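Menos horas y mejor elegidas: una defensa de las demostraciones humanas

7 de julio de 2018

En la robótica de manipulación se ha instalado una costumbre cómoda. Cuando un robot falla en una tarea, se piden más datos. Si falla después de recibirlos, se piden más todavía. El volumen se ha convertido en la cifra que se enseña en las presentaciones, y pocos preguntan qué hay dentro.

Trabajo desde el pasado mes de octubre en Femis, un proyecto pequeño sobre tareas de embolsado y empaquetado. La idea de partida era sencilla: que una persona haga la tarea con sus propias manos, grabarla desde la altura de los ojos y usar esas grabaciones para entrenar la parte del sistema que decide dónde agarrar y dónde soltar. Reunimos 1508 demostraciones. Con ellas entrenamos varias versiones de un mismo modelo, y el resultado que más discusión ha provocado es también el más fácil de contar. Una selección del 30 por ciento, elegida por variedad, funcionó mejor que el conjunto completo.

No pretendo que ese porcentaje sirva para otras tareas. Lo que defiendo es que la pregunta sobre la selección debería hacerse antes de grabar, y casi siempre se hace después, si es que se hace.

Tomemos la tarea de la bolsa. Hay que coger una servilleta de papel doblada y meterla en una bolsa de papel con asas de cuerda. Contada así parece un ejercicio para principiantes. Para un robot tiene dos dificultades serias. La servilleta cede al apretarla y cambia de forma según por dónde se coja. La bolsa también cede, y además tiene un asa delante que puede cruzarse en el camino de la mano.

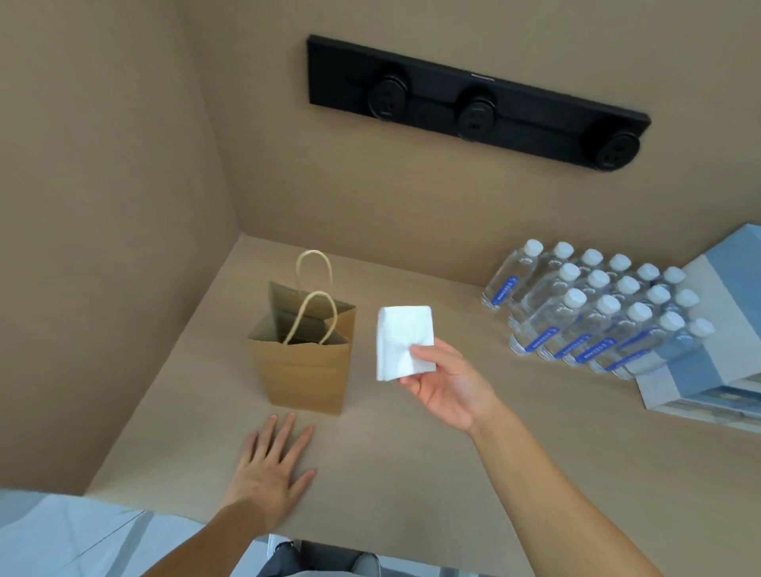 Una persona resuelve todo eso sin pensarlo, y ahí empieza el problema de método. Quien repite el mismo gesto muchas veces acaba haciéndolo siempre igual. Las primeras demostraciones de una sesión tienen titubeos, correcciones y cambios de agarre. Las últimas son limpias y casi idénticas entre sí. Un modelo entrenado sobre todo con las últimas aprende un único camino, y cuando la bolsa está girada o el asa ha caído hacia el otro lado no sabe qué hacer.

Nuestro primer protocolo descartaba los titubeos. Los considerábamos ruido. Fue un error nuestro y nos costó semanas verlo, porque las métricas internas eran buenas: el modelo predecía muy bien unas demostraciones que se parecían mucho a las que ya había visto. En el banco de pruebas, con un brazo de verdad, se quedaba apretando el borde de la bolsa.

El segundo protocolo, que llamamos Lonar, hace algo más modesto. Agrupa las demostraciones según la posición inicial de los objetos y según la trayectoria de cada mano, y limita cuántas pueden salir de cada grupo. Los titubeos se quedan si terminan en una tarea completada. No hay nada sofisticado en ello. El código de agrupación cabe en una pantalla, y cualquiera que haya trabajado con datos de encuestas reconocerá la idea.

Las dos manos merecen un comentario aparte. Buena parte de los trabajos que leo tratan la manipulación con dos brazos como la suma de dos manipulaciones con uno. Al embolsar, eso falla pronto. Una mano mete el objeto y la otra sujeta el borde para que la boca de la bolsa no se cierre ni se desplace. La segunda apenas se mueve, así que un filtro que premie el movimiento tiende a ignorarla. El nuestro la ignoraba. 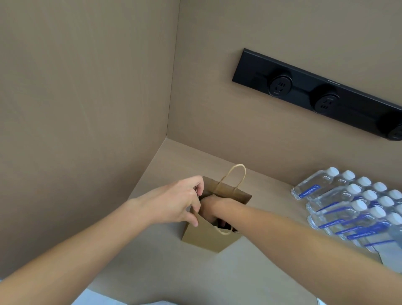

Una mano sujeta el borde de la bolsa de papel mientras la otra entra por la abertura.

Cuando incluimos la presión aparente de la mano de apoyo como criterio de agrupación -- estimada a partir de la postura de los dedos, con todas las limitaciones que eso tiene --, el modelo empezó a colocar el segundo brazo en su sitio antes de mover el primero. En una serie de 60 intentos con la bolsa en posiciones nuevas, los fallos bajaron a 13. Con el conjunto completo, y en la misma serie de posiciones, el sistema había fallado en más de la mitad.

He oído tres objeciones. La primera es que el resultado se debe al tamaño de nuestros datos y que con cien veces más demostraciones el problema desaparecería. Es posible. Tampoco tenemos forma de comprobarlo, y la mayoría de los laboratorios está en nuestra situación. Quien pueda permitirse el experimento haría bien en publicarlo con los dos brazos de la comparación.

La segunda vino del grupo de Durán, que trabaja con teleoperación y desconfía de las grabaciones de manos humanas. Una mano tiene una piel y una flexibilidad que la pinza no tiene, y lo que para la mano es un roce para la pinza es un choque. En esto les doy la razón. Nuestro sistema aprende la intención del agarre bastante mejor que el contacto, y una parte de los fallos que quedan son de contacto. Aun así, teleoperar un brazo es lento, y sigo pensando que conviene reservarlo para lo que las manos no pueden enseñar.

La tercera es la que más me preocupa. En la reunión de Jurnbridge nos preguntaron cómo sabíamos que nuestros criterios de variedad eran los correctos. No lo sabemos. Los elegimos mirando fallos, y otra tarea pedirá otros. Doblar una toalla tendrá variables que ni se nos han ocurrido. Eso obliga a que alguien se siente a mirar grabaciones durante horas, y ese trabajo no luce en un artículo ni es fácil de meter en un presupuesto.

Mi propuesta es concreta. Que cada conjunto de demostraciones se publique con una tabla de lo que varía en él y lo que permanece fijo: altura de la superficie, orientación de los objetos, mano dominante, número de personas que grabaron. Que se indique cuántas demostraciones se descartaron y por qué motivo. Y que las descartadas se conserven, al menos durante la vida del proyecto. Nosotros tuvimos que volver a grabar una parte de las nuestras porque las habíamos borrado para ahorrar disco.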